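Casting a Small Sheet of Starch Bioplastic

April 2018
By the Wirkis Materials Education Office

This guide sets out a method for casting a thin, flexible sheet from plant starch, using equipment found in most school or community kitchens. The sheet is suitable for labels, small pouches and classroom testing. It is not suitable for contact with food, and it should not be relied upon to carry weight.

The procedure was prepared for groups taking part in the Lola program, which introduces participants to materials made from crop and kitchen residues. It may also be followed by individuals working at home. Allow one hour for preparation and casting, and at least two full days for drying.

Materials

Cornstarch, potato starch or tapioca starch
Distilled water
White vinegar, five percent acidity
Vegetable glycerin
A heavy saucepan kept for craft use only
A silicone spatula
A flat casting surface with a raised edge
A kitchen scale that reads to one gram

Potato starch gives the clearest result. Cornstarch produces a cloudier sheet that is slightly stiffer when dry. Tapioca starch may be used, but it thickens quickly and is harder to spread evenly. Participants attempting the method for the first time are advised to begin with cornstarch.

Preparing the mixture

Weigh 33 grams of starch into the cold saucepan. Add 200 grams of distilled water and stir until no dry starch remains on the bottom. Add 15 grams of vinegar and 12 grams of glycerin, and stir again. The liquid should be thin and evenly white before any heat is applied.

The glycerin acts as a plasticizer. It sits between the starch chains and allows them to move past one another, so that the finished sheet bends. A sheet made without it will crack as it dries. Too much glycerin leaves a surface that remains tacky for weeks, and quantities above 16 grams are not recommended for this batch size.

Place the saucepan over low heat and stir continuously. After several minutes the mixture will begin to thicken at the edges. Continue stirring until the whole batch turns from white to translucent and pulls away from the sides in a heavy gel. Remove it from the heat at once. If the mixture boils, bubbles will be trapped in the gel and will show as pinholes in the finished sheet.

Casting and leveling

The casting surface should be level, clean and smooth. Glass, glazed tile and silicone baking mats all release the sheet without difficulty. Bare metal may be used, although scratches will be reproduced on the underside of the sheet. Wood and cardboard should be avoided, as both draw water from the gel and bond to it.

Pour the hot gel into the center of the casting surface and spread it outward with the spatula, working in one direction. A depth of three millimeters is suitable. The sheet will lose much of its thickness in drying, and a layer that looks generous at this stage will be quite thin when finished. Gel that has begun to set should not be reworked - it will tear and leave ridges.
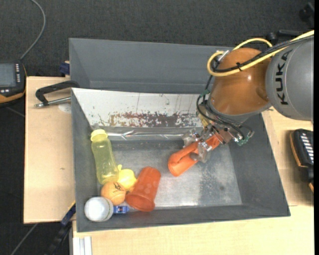 Doveck wrote that potato starch sheets cast at three millimeters had curled badly at the corners by the second morning, and asked whether a thicker pour would prevent it. A thicker pour generally makes curling worse, because the top dries well ahead of the underside. The preferred remedy is to slow the drying for the first 12 hours by laying a sheet of baking parchment loosely over the gel, taking care that it does not touch the surface.

Drying

Leave the sheet in a dry room with gentle air movement. Direct sunlight and fan heaters should not be used. An oven may be used at its lowest setting with the door ajar, but the results are uneven and the method is reserved for small test pieces.

The sheet is ready when it lifts at one corner without stretching and feels the same temperature as the room. A sheet that feels cool to the touch is still giving off water and should be left in place. Once it has been lifted, turn it over and allow a further six hours for the underside.

Storage and disposal

Store finished sheets flat between layers of parchment, away from damp. Starch film takes up water readily and will soften in a humid room. In the Twal trial, which opened in September, sheets kept in a closed cupboard remained flexible, while those left on an open shelf became brittle during the heating season.

Sheets that are no longer needed may be torn into small pieces and placed in a home compost heap. They should not be put out with plastics for recycling. Any pigment or glitter added to the mixture may make the sheet unsuitable for composting - check the packaging of the additive first.

Wash the saucepan and spatula in warm water before the residue hardens. Dried gel can be loosened by soaking overnight. Do not pour leftover gel down the sink. Spread it on scrap paper, let it dry, and dispose of it with household waste.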